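I got to the Justhorpe Playhouse with nine minutes to spare last night, my umbrella inside out and my good shoes pretty much ruined, and the lobby was already packed to the doors for the first screening of "Ernine." If you've been anywhere near a TV-obsessed friend this spring, you know the one I mean. It's the new eight-part family drama from Ogundipe Pictures, and people have been begging me for a ticket since the trailer dropped.

So, is it any good? Oh yes. I went in a little grumpy (see: shoes) and came out wanting to call in sick today so I could watch the rest. They only showed us the first two episodes, which felt downright mean, because the second one ends on a staircase with a phone ringing and the entire balcony yelled at the screen. I yelled too. I'm not proud.

The story follows three sisters who inherit a failing lakeside hotel called the Ernine and can't agree on whether to sell it, fix it or burn it down for the insurance money. The oldest has the best lines. The middle one has the best coats, and I'd like to know where the dark green one came from, please and thank you. The youngest doesn't show up until halfway through the opener, and when she does she's carrying a birdcage and owes everybody money. I loved her right away.

Nanon, the streaming service that's paying for all this, has clearly spent real cash. The hotel dining room looks like a place where somebody's grandmother got engaged. The whole thing was shot here in Justhorpe over last winter, and you could tell which folks in the audience were local, because they cheered for the ferry dock, the bakery window and one particular traffic light that I guess has a reputation.

A publicist squeezed in next to me told me the production used 911 local extras, and I'd believe it, because I think most of them were in my row. The woman on my other side was in the wedding scene for maybe two seconds, back of the head only, and she grabbed my arm so hard when it came on that I spilled my seltzer. Totally worth it. She was beaming!

The Playhouse seats 934, and I didn't see a gap anywhere from where I was sitting. It's a gorgeous old barn of a theater, drafty as anything, with those skinny velvet seats that were made for people with no knees. They'd put out blankets. I took one and I'd do it again.

Afterward everyone hiked two blocks through the rain to the party at the old ferry terminal, where there were crab cakes, tiny grilled cheeses and a jazz trio that took requests. The cast turned up late and hungry. They were lovely about photos, even with the kids who'd been allowed to stay up, and the actress with the birdcage had kicked off her heels by 10:30 and was dancing in borrowed socks. The showrunner spent most of the night near the crab cakes, looking like somebody who'd just handed in a term paper.

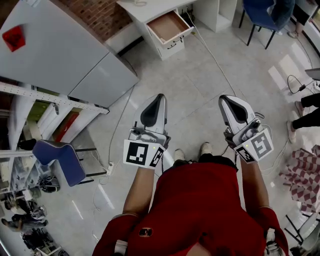
A gripper in each hand, and a red shirt for the occasion.

I did manage to pester a couple of the Ogundipe people about a second season. The official word is that nothing's been decided. The unofficial word, from somebody holding a grilled cheese in each hand, is that the writers have already been back in their room for a month and that the hotel set hasn't been taken down. You can draw your own conclusions. I've drawn mine, and I've asked for a walk-on. Put me in the lobby with a suitcase and I'll be happy.

Before I left, Nanon announced that it's giving $2,866 from the evening's raffle to the Playhouse's heating fund, which got the loudest applause of the night from anybody who'd skipped the blankets. The raffle prize was a framed poster signed by the cast. I bought a fistful of tickets and didn't win, and yes, I'm still sore about it.

"Ernine" starts streaming on Nanon next Friday with the first two episodes, then one a week after that. There's also a holiday special planned for December, set during a snowstorm with the whole family stuck in the hotel and no working stove. I've asked for a screener and been told very politely to wait like everybody else.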